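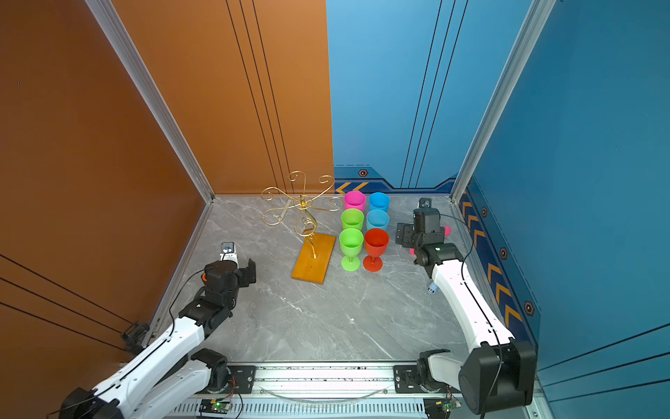

Getis Home Help > Kitchen and Dining > Storage

Can a scroll-arm wine glass rack be used for plastic cups too?

Elli Pesonen
Posted in April

I have a gold-colored countertop rack with a twisted stem and four curly arms on a wooden base. It's meant for wine glasses. I'd like to use it for our plastic drinkware, which is what we use on the porch and anywhere near the kids. The set is a mix: two stemmed wine glasses, one lime green and one red-orange, and then four ordinary cups in pink, lime and light blue.

What I want to know:

Do plastic stemmed glasses hang all right on a rack like this, or are they too light? The one time I tried, in a hurry, a glass swung around and I took it off again.

Is there any sensible way to keep the cups with the rack, or should they just go back in the cabinet? I would like the whole set in one place so people can help themselves.

Also, does it matter which arms I use? With only two stemmed glasses, half the rack is empty, and I wonder if it will lean.

The rack stands 14 inches tall. It would sit at the end of the counter beside the back door. There is a shelf over that spot, but the rack fits under it with a little room to spare. I don't want to drill anything, we rent.

Comments on this post

Thu Từ: Are the arm ends open or closed? Some of these have a full loop at the end and some have a gap you slide the stem through.

Elli Pesonen: Open enough to get a stem in from the side, if you turn the glass a bit.

Thu Từ: Then you should be fine. I was going to say to forget it if they were closed.

Morena Guerra
Marked as helpful by the poster

Yes, plastic stemmed glasses will hang. I have used a similar rack for mine for a few years. The weight is not the problem. What matters is how wide the foot is compared with the opening at the end of the arm. Turn the glass upside down, slide the stem in, and let the foot rest on top of the metal. If the foot sits on metal on both sides, it will stay put. If it only catches on one side, the glass will tilt and sooner or later somebody will knock it off with a sleeve.

A little swinging is normal with plastic. If it bothers you, wrap a short piece of clear tubing around the metal where the foot rests, or use the small clear bumper dots that go on cabinet doors. I bought a sheet of 72 of those and still have most of it.

Check the height before you settle on it. Hang a glass and look at the gap between its rim and the base. You want enough room to lift the foot clear of the arm without hitting the arm above, if yours has one above. The base of mine is narrow, so the glasses hang out past the sides of it over the counter, and that is fine too.

For balance, use opposite arms. Two glasses on the same side of a light rack will make it feel tippy even if it doesn't fall. On opposite arms they even out. If the base is longer one way than the other, I would also put the glasses over the long direction, if the arms line up that way. Put felt or rubber feet under the wood. That does more for steadiness than anything else and keeps the counter from getting scratched.

I would not try to hang the cups. Get a tray, put the rack at one end and stand the cups next to it in two rows. Then the set is together and you can carry it outside in one trip. Take the glasses off the rack before you carry it, though.

Comments on this answer

Elli Pesonen: The tray is a good idea. Upside down or right side up for the cups?

Morena Guerra: Upside down if they are on a mesh liner or something else that lets air in. Right side up if it's a flat tray. Cups stored upside down on a flat surface get a stale smell, plastic ones especially.

Elli Pesonen: Thanks. I have some shelf liner left over that might do.

Loan Cù

Just stack the cups. Stand the stack behind the rack. Takes up hardly any room.

Comments on this answer

Diệp Vi: Check that they come apart first. Plastic cups that are put away damp can stick together so hard you need warm water on the outside one to get them loose.

Loan Cù: Dry them then.

Diệp Vi

I agree with most of the first answer, but I want to add something about drying, which people often end up using these racks for.

If you hang plastic glasses straight from the sink, the water runs down and drips off the rim. On a wooden base that leaves rings, and after enough of it the finish goes cloudy. We had one at the Herncombe house with a painted base and the paint lifted along one edge. Dry the glasses with a towel first, or set a folded cloth on the base until they are done. Plastic holds drops longer than glass does, so give it more time than you expect.

Gold finishes on inexpensive racks are usually a thin coating. Wipe with a damp cloth and then a dry one. No metal polish, and don't soak it. The grooves in a twisted stem collect dust and kitchen grease, and an old soft toothbrush with a drop of dish soap gets them clean.

Also keep it away from the stove. Some plastic drinkware will warp if it sits in rising heat, and the stems go first. By the back door sounds fine, as long as the door doesn't swing over the counter.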